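**Ticket 83: cube pick demo, Nassar bench, open day prep**
Reporter: Tamer Zoubi
Priority: high until the open day, normal after
Site: Bokstead, demo hall

The demo task for visitors is the cube and basket routine on the two-arm cell. The task config was copied from the Tundach cell and never retuned. In rehearsal the run stopped twice with a grasp timeout on the large blue cube.

**Log**

1. Cold start, both arms homed, Nelovby runtime loaded without warnings. Checked the scene with the large cube in the basket and the small red and small blue on the table. Detection returned three objects, correct colors.

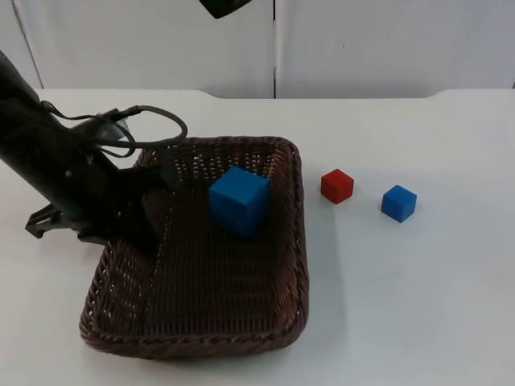

2. Ran the large cube over the far rim of the basket at demo speed. The left arm's hold pose sits over the basket, so clearance between the two grippers has to be watched on this segment.
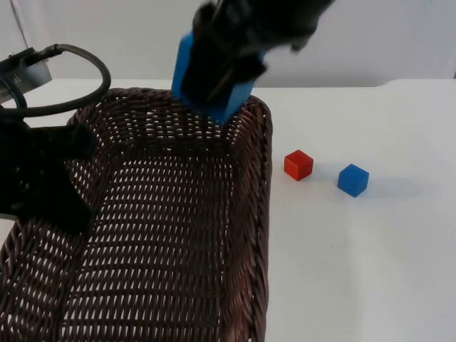

Path planner reported no collision margin violations. Left the hold pose alone for now. If it needs to change, raise the wrist first and check the cable loop before moving the base joint.

3. Checked the wrist view with all three cubes on the table. The large blue and small blue are close together with a small gap, and the segmenter sometimes merges them into one object. When that happens the grasp width comes out too large and the approach aborts. This matches both timeouts.

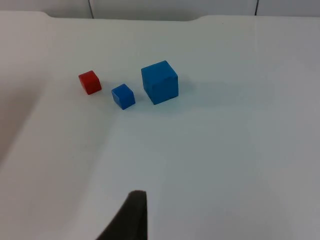
4. Raised the split threshold in the segmenter and set the grasp timeout to 300 ms. Reran the large cube pick from the table with the right arm, small blue left where it was.
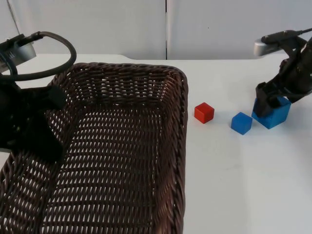

Contact was registered inside the new limit. Repeated for 11 runs, no timeout, no merged detections. The small red cube was not part of this test.

**Open items**

- Retest with the hall lights at full. The shadows on the table will change.
- Visitors will want to place cubes themselves. Mark a minimum spacing on the bench.
- Copy the threshold back to Tundach after the open day.

Status: workaround in place, ticket stays open.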